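Renaming a folder full of scanned files in one go

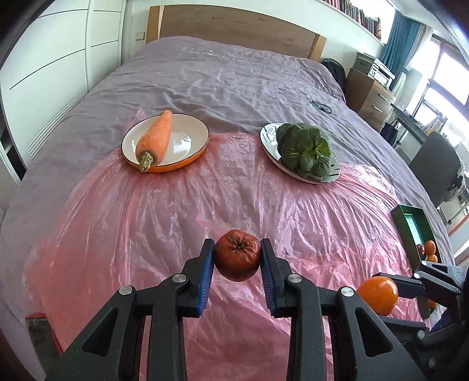 2 min read

My cousin Rania Karaki runs the office for a small parts importer, and in August she sent me a folder of 465 scanned delivery notes. Every file was named something like SCAN0001.pdf, SCAN0002.pdf and so on, straight from the copier. She needed each one to start with the supplier name and the order number, so that people could find them by searching.

She had started doing it by hand. Right click, rename, type, Enter, next. After one morning she had finished the A's and had a sore wrist.

You can do this with a spreadsheet and the Windows command prompt. There is nothing to install.

First, copy the whole folder somewhere else and work on the copy. I skipped this once years ago and lost the order of a set of tax receipts.

Next you need the list of file names in a spreadsheet. Open the copied folder, click in the address bar, type cmd and press Enter. A black window opens, already pointed at that folder. Type this:

dir /b *.pdf > list.txt

You now have a text file called list.txt with one file name per line. Open it, select all, copy, and paste into column A of a blank sheet.

In column B put the new names. Rania already had a log of the deliveries in scan order, with the supplier in one column and the order number in another, so we joined them with a formula. If the supplier is in D1 and the order number is in E1:

=D1&"_"&E1&".pdf"

Fill it down. The first few came out as Aoun_ and Dristport_ followed by the number, as they should.

Check that the rows line up before going further. Ours didn't. Two of the notes had been scanned twice, so from that point on every name was off. I opened a PDF every thirty rows or so and compared it with the log until I found the places, then deleted the extra scans and their rows.

Then in column C:

="ren """&A1&""" """&B1&""""

The quote marks look wrong but they are right. They put quotes around each name so that spaces don't break the command. Fill down, copy column C, paste it into Notepad and save it as rename.bat in the copied folder. In the save box, set the type to All Files or you will get rename.bat.txt.

Double click rename.bat. Ours was done before I had let go of the mouse.

A few things can go wrong. Windows won't accept a slash, a colon or a question mark in a file name, and one supplier used slashes in its order numbers. I replaced them with dashes using Find and Replace. If two files would end up with the same name, the second one keeps its old name, so sort the folder afterward and look for anything that still starts with SCAN. Accented letters can also come out garbled, and I fixed those few by hand.

Elie Bitar asked in the comments on my last post if this works on a Mac. The spreadsheet part does, but the command is mv instead of ren and you run it in Terminal. I'll write that up when I have a Mac to test it on, probably on a Sunday.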